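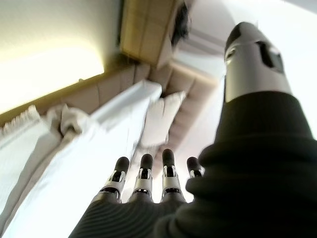 Open Day Safety Checklist: Cloth Handling Demonstration
Nurnlow Hall, November
Completed for Rarard by the demonstration safety lead
Sheet 2, with comments

Status codes: OK, OK with comment, Action, N/A. Items marked Action must be closed before doors open to visitors at 10 am. Comments are those made on the walk-through and during the first session. Items carried over from the Katiyar visit in spring are marked (K).

1. Access and floor area

1.1 Visitor route marked from entrance to viewing line
OK. Tape renewed on the corner by the coat rack.

1.2 Viewing line at full reach of the arm plus margin (K)
OK with comment. The line was first laid from the base of the arm with the hand removed. It has been moved back and now allows for the hand with fingers extended. The drawing held at Noltlow still shows the old line and needs correcting.

1.3 Visitor numbers per session
OK. Limit is 21, counted at the door. School groups over that number are to be split.

1.4 Exits clear, both doors open outward
OK with comment. The rear door sticks at the bottom. It opens with a firm push. Reported to the hall.

1.5 Cables and hoses off the walking route
Action, closed 9:20 am. Extension lead had been run across the route to reach the second outlet. Rerouted along the wall and covered.

1.6 Lighting adequate for the operator to see hand and cloth
OK. Light on the work is soft and even enough. Do not add a spot lamp; the glare makes the fingertips hard to judge from the operator's chair.

2. Emergency stop and power

2.1 Emergency stop within arm's reach of operator
OK.

2.2 Second emergency stop at viewing line, staffed
OK with comment. Staffed at all times while the drives are live, including breaks between sessions. The person at this station does not answer visitor questions.

2.3 Stop tested from both stations before first session
OK. Both tested with the arm moving at demonstration speed. Hand held its position on each stop and did not open.

2.4 Restart needs a deliberate reset
OK. Releasing the button alone does not restart motion.

2.5 Behaviour on loss of mains power
OK with comment. Arm brakes engage. The hand relaxes slowly and any cloth it has may drop. Acceptable for textiles. Not acceptable for anything with weight, and the demonstration list has been kept to textiles for this reason.

3. Hand and covering

3.1 Fabric covering on palm and thumb intact, no tears
OK with comment. The ribbed material bunches in thick folds at the thumb joint. Check that no fold is being drawn into the joint when the thumb closes. Repeat at each session change.

3.2 Fingertip pads seated
OK. All pads pulled by hand with the drives off. No movement.

3.3 Finger linkages free of thread and lint
Action, closed 9:45 am. The linkages sit in open-sided metal sections and will pick up loose fibre. Cleaned with a soft brush. Do not use compressed air in the hall.

3.4 Pinch points identified to all staff
OK. Between thumb and fingers, and at each exposed linkage. Staff were shown these with the drives off.

3.5 Grip force limit set and locked
OK with comment. Set to 53 on the controller scale, where 100 is the maximum. Password held by the operator only.

3.6 Wrist camera secure, lead strain-relieved
OK.

4. Textiles and work surface

4.1 Cloths clean, dry and free of pins, tags and hard fasteners
OK. Each item felt through by hand before use. One cushion cover with a metal zip was withdrawn.

4.2 Work surface stable
OK. No rocking when leaned on.

4.3 Loose ends and fringes controlled (K)
OK with comment. Fringed pieces remain the main risk of tangling. Long threads can wrap a fingertip and be carried into the linkage. If a thread is seen to follow the hand away from the cloth, stop the arm and free it by hand with the drives off. Do not let the operator try to shake it loose.

4.4 Frayed edges trimmed
OK with comment. The thick white cloth with the blue stripe sheds small wisps at its edge. Trim before the afternoon sessions and wipe the surface below. Keep the fringed cream piece back from the grip area where possible.
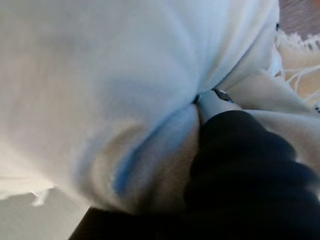 5. Conduct of the demonstration

5.1 Opening safety talk given before drives are switched on
OK. Takes two minutes. The wording covers the line, the stop buttons and the instruction to leave dropped items where they fall.

5.2 No visitor to hand cloth directly to the robot
OK with comment. This was asked for twice in the first session. The answer is no. Visitors may place a cloth in the tray at the viewing line, and staff will move it to the work surface with the arm parked.

5.3 Speed limited while visitors are present
OK. Reduced speed selected and shown on the operator's screen.

5.4 Operator has a clear view of the hand at all times
OK with comment. The wrist view is useful for close work but goes soft when cloth fills it. It must not be the operator's only view. If direct sight is lost, stop.

5.5 Touching the hand after the demonstration
OK with comment. Allowed with the drives off and the key removed, one visitor at a time, staff member alongside.

5.6 Noise
N/A. Normal speech can be heard over the arm.

6. Emergency arrangements

6.1 First aid kit on site and in date
OK. Moved from the kitchen to the operator's table.

6.2 Fire extinguisher suited to electrical equipment
OK. Tag current.

6.3 Blunt-nosed scissors at the operator's station
Action, closed 9:50 am. Missing at walk-through. Needed for cutting threads clear of the fingers — drives off first.

6.4 Incident sheet available
OK. No entries at the end of the first session.

7. Open items for the next visit

7.1 Correct the viewing line on the Noltlow drawing.
7.2 Add a lint check to the session change card, next to the covering check in 3.1.
7.3 Ask Katiyar for a spare set of fingertip pads. None are held on site at present.
7.4 Rear door to be rechecked once the hall has eased the bottom edge.

Retain this sheet with the open day file at Rarard. Copy to Nurnlow Hall bookings for items 1.4 and 7.4 only.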